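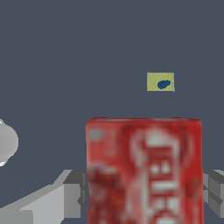

暗い灰色の面と黄緑色の小さな長方形(CG)

柔術衣の洗濯と縮み管理の手順

最終更新:2026年4月11日
文:Yasmine Kettani

適用範囲

対象は、綿100%の織り生地を使ったブラジリアン柔術の道衣上下と帯である。ラッシュガードとスパッツは素材が異なるため、末尾に分けて記した。柔道衣にもおおむね流用できるが、刺し子の厚い製品では乾燥時間が変わる。防縮加工済みと表示された製品でも、初回の洗濯では採寸を省略しないこと。

文中の数値は、Retska のパールウィーブ上衣(生地の目付550 g/m²、ズボンはリップストップ)を家庭用の縦型洗濯機で洗ったときのものである。別の製品では縫い付けの洗濯表示を優先する。

用意するもの

・洗濯機(縦型またはドラム式)
・液体の中性洗剤または弱アルカリ性洗剤
・酸素系漂白剤(粉末、過炭酸ナトリウム。白または生成りの道衣のみ)
・洗い桶。上衣一着が無理なく沈む容量のもの
・肩幅のある太いハンガー、または物干し竿
・布製のメジャー
・送風機(室内干しの場合)
・記録用紙

柔軟剤は使わない。綿の吸水が落ち、襟の内部に成分が残りやすい。塩素系漂白剤も使わない。綿糸が弱り、ポリエステルの刺繍糸やワッペンの縁が黄変することがある。

1. 初回洗濯前の採寸

新品の道衣は、水に通す前の寸法を必ず記録する。縮んだ後では比較の基準がなくなり、サイズ交換の判断もできない。交換を検討している場合は、洗う前に試着まで済ませる。洗濯後の返品を受け付ける販売店はほとんどない。

道衣を平らな床に広げ、しわを手で伸ばす。生地は引っ張らない。次の箇所を測る。

・裄丈:背中心の襟下から袖口まで
・着丈:襟の付け根から裾まで
・身幅:脇下の縫い目から反対側の脇下まで
・袖口幅
・ズボンの股下
・ズボンの総丈

測定は各箇所二回行い、値が5 mm以上ずれたら三回目を測って近い二つの平均をとる。メジャーは毎回同じものを使う。布製のメジャーは古くなると伸びるため、年に一度は金属の定規と照合しておくとよい。

競技に出る人は、この段階で袖の余裕も確認する。腕を肩の高さで前に伸ばし、袖口から手首の骨までの距離を見る。規定値は団体ごとに異なり、改定もあるので、出場する大会の最新の規則書で確かめること。未洗いの時点で規定いっぱいの袖は、縮めば通らない。

2. 初回の水通し

製造時の糊と余剰染料を落とす工程である。色物は必ず単独で行う。

(1) 洗い桶に水を張る。水温は30℃以下。
(2) 道衣を裏返し、ズボンの紐を軽く結んでから沈める。
(3) 押して空気を抜き、30分置く。
(4) 水を捨て、色の出方を見る。濃紺と黒は二、三回続けて色が出ることがある。
(5) 水がほぼ透明になるまで(1)から(4)を繰り返す。
(6) 洗濯機に移し、洗剤なしですすぎ一回、脱水一分。

酢や塩で色止めするという方法がよく紹介されるが、反応染料で染めた綿に対しては効果が期待できない。余剰染料は水で流すほかない。

3. 練習直後の処置

臭いの原因の多くは、汗を含んだまま袋の中に置かれた時間にある。帰宅までの扱いで、その後の洗いに必要な手間が決まる。

・着替えたらすぐに、通気性のある袋かメッシュバッグに入れる。ビニール袋に入れた場合は、帰宅後ただちに出す。
・帰宅後すぐに洗えないときは、広げて吊るす。洗濯機の槽の中に入れたまま待たせない。
・血液が付いた場合は、乾く前に冷水で流す。湯はたんぱく質を固めるので使わない。他人の血液に触れる可能性があるときは使い捨て手袋を着ける。
・テーピングの糊は、洗う前に爪か目の細かいブラシで落とす。

血液の染みが残ったときは、中性洗剤を原液で少量つけ、十分置いて冷水で揉み洗いする。白い道衣ならこの後に手順5の漬け置きを行う。

4. 通常の洗濯

(1) 上衣とズボンを裏返す。肌に触れた面に皮脂が集中するため、内側を外に出す。
(2) ズボンの紐を結ぶ。結ばないと片側が通し口に引き込まれ、抜けた紐を通し直すことになる。
(3) 襟の内側、首の当たる部分に洗剤を薄く塗る。
(4) 水温を30℃に設定する。冬季に水道水が冷たい地域では、洗剤の溶け残りを避けるため液体を選ぶ。
(5) 標準コースで洗う。水量は自動検知に任せず、一段上げる。厚手の綿は乾いた状態の重量に対して吸水が多く、検知された水量では足りないことがある。
(6) すすぎは二回。
(7) 脱水は三分から五分。長い脱水は深いしわを残し、襟が折れたまま乾く原因になる。

一回に洗うのは道衣一着と帯、下着程度にとどめる。二着をまとめると中で絡み、汚れ落ちとすすぎの両方が悪くなる。ドラム式では特に差が出る。

洗剤の量は表示どおりとする。臭いが気になるからといって倍量を入れると、すすぎ切れずに残った成分が生地に蓄積し、次の練習で汗を吸ったときに再び臭う。筆者は Gudier の液体洗剤を使っているが、表示量を守るかぎり他の製品との差は確認できなかった。

5. 臭いが残る場合の漬け置き

通常洗濯の後も、着て体温で温まると臭いが出る道衣には、酸素系漂白剤による漬け置きを行う。白と生成り以外では色落ちの可能性がある。表示で酸素系漂白剤が許可されている色物でも、裾の裏など目立たない場所で試してから全体に使う。

(1) 洗い桶に40℃の湯を張る。
(2) 粉末の漂白剤を製品表示の濃度で溶かす。粒が残らないよう完全に溶かしてから道衣を入れる。
(3) 全体を沈め、浮く部分は手袋をした手で押さえて空気を抜く。
(4) 30分から一時間置く。それ以上延ばしても、湯が冷めて効果は伸びない。
(5) 液ごと捨て、洗濯機で通常の洗濯をもう一度行う。

注意:漂白剤を溶かした湯を密閉容器に入れない。酸素が発生し、容器が破裂するおそれがある。塩素系の製品や酸性の洗浄剤とも併用しない。作業中は換気し、ゴム手袋を使う。

40℃の湯は30℃の洗濯より縮みを進める。すでに袖丈に余裕のない道衣では、湯の温度を下げて時間を長めにとるか、漬け置きの回数を月一回までに抑える。

臭いが漬け置きでも取れないときは、洗濯機の槽を疑う。槽洗浄をしてから道衣を洗い直すと解決することがある。

6. 乾燥

タンブラー乾燥は使わない。縮みの最大の要因であり、一度の使用で袖が一段階短くなる例もある。意図して縮めたい場合は手順8を見ること。

(1) 脱水後すぐに取り出し、上衣の裾を持って大きく二、三回振る。
(2) 袖と身頃の縫い目に沿って手で軽く伸ばす。襟は両手で挟み、端から端まで押してまっすぐにする。
(3) 太いハンガーに掛けるか、物干し竿に袖を通す。細い針金のハンガーは肩に跡が残り、濡れた上衣の重さで曲がる。
(4) ズボンは腰側を上にし、筒状に開いて干す。
(5) 直射日光を避け、風の通る場所に置く。色物は裏返したまま干す。

最後に乾くのは襟と脇下の補強布である。表面の生地が乾いていても、襟の芯には水分が残っている場合が多い。襟を強く握り、冷たく感じるうちは取り込まない。

上記の上衣を11月に室内で干したところ、送風機なしで襟まで乾くのにおよそ16時間を要した。送風機を襟の高さに向けると、翌朝までに確実に着られる状態になった。湿度の高い時期は除湿機を併用する。

7. 帯の扱い

帯を洗うかどうかは道場ごとに考え方が分かれるが、衛生上は道衣と同じものとして扱うのが妥当である。床に触れ、汗を吸う点で変わりはない。

・新しい色帯は単独で水洗いする。最初の数回は色が出る。
・二つ折りを繰り返して緩く束ね、洗濯ネットに入れる。
・綿の帯は長さ方向にも縮む。結んだときの余りが短い帯は、手洗いと陰干しにする。
・絹やサテン地の帯は芯と表地の縮み方が違い、波打つことがある。機械洗いを避ける。

8. 意図的に縮める場合

大きすぎる道衣を縮める作業は、戻せないことを前提に小刻みに進める。

(1) 現在の寸法を測り、目標値を決める。
(2) 40℃で洗い、吊り干しで完全に乾かしてから測る。
(3) 目標に届かなければ、低温のタンブラー乾燥を10分行い、取り出して自然乾燥させ、再度測る。
(4) 必要に応じて(3)を繰り返す。一回あたりの時間は延ばさない。

湿った状態で測ると、実際より長い値が出る。判断は必ず乾いてから行う。

縮みは均等に起こらない。織りの方向により、袖と着丈が先に短くなり、身幅はあまり変わらないことが多い。胴回りだけを細くしたい場合は、縮めるより仕立て直しのほうが確実である。ズボンの生地がリップストップの場合、上衣と同じ処理をしても縮み幅は小さい。

9. 記録のつけ方

道衣ごとに一枚の用紙を作り、次の項目を書く。

・製品名、サイズ、購入月
・採寸日と各部の寸法
・洗濯回数、水温、漬け置きの有無
・補修した箇所

採寸は初回洗濯後、五回目、十回目、その後は三か月ごとで足りる。綿の縮みは初期に集中し、十回を過ぎると変化は小さくなる。十回目以降に短くなり続ける場合は、水温設定か乾燥方法に原因がある。

通っている Meng の道場では Jianhua Zou が同じ書式を使っており、着丈の測り方だけが異なる。襟の付け根を起点にするか、肩の最高点を起点にするかはどちらでもよいが、途中で変えると記録がつながらない。

10. 点検と補修

乾いた道衣をたたむ前に、次の箇所を見る。

・脇下と股の縫い目の糸切れ
・ズボンの膝の薄くなり
・襟の端のほつれ
・袖口の裂け

縫い目の糸切れは、2 cm以内のうちにポリエステル糸で返し縫いをする。生地自体が裂けた場合は裏から当て布をし、裂け目より一回り大きく縫う。膝を光に透かして格子状に光が抜けるようなら、生地の寿命が近い。指や足の指が掛かる穴は、練習相手の怪我につながるため、塞ぐまで使わない。

症状別の対処

乾いたとき硬い
洗剤の残留か、硬度の高い水が原因である。洗剤なしで一回洗い、干す前に十分に振る。使っているうちにもほぐれる。

黒い点が出た
かびである。白い道衣は手順5を行う。色物で取れない場合は、点が残ることを受け入れるか買い替える。保管場所の湿気も調べる。

襟が波打つ
芯と外布の縮みの差による。完全には戻らない。濡れているうちに襟を押し伸ばし、平干しにすると目立ちにくくなる。

白い道衣が黄ばむ
皮脂の酸化による場合は漬け置きで薄くなる。塩素系漂白剤を使った後の黄ばみは元に戻らないことがある。

ワッペンが浮く
周囲の縫い糸が切れていないか確認する。ワッペンは生地ほど縮まないため、初回の洗濯と乾燥を終えてから縫い付けると浮きにくい。

補足:ラッシュガードとスパッツ

ポリエステルとポリウレタンの混紡が中心で、道衣とは別に洗う。道衣の粗い織りと擦れると毛羽立つ。裏返してネットに入れ、30℃以下、脱水一分とする。ポリウレタンは熱で劣化するため、湯の漬け置きと乾燥機は避ける。乾くのが早いので、干すのは道衣の後でもよい。

補足:替えの枚数

週三回以上練習する場合、道衣は最低二着、乾きにくい季節は三着を回す。生乾きで着ることが避けられれば、漬け置きの頻度は下がり、生地も長くもつ。一着を軽量の製品にすると乾燥の待ち時間を短くできる。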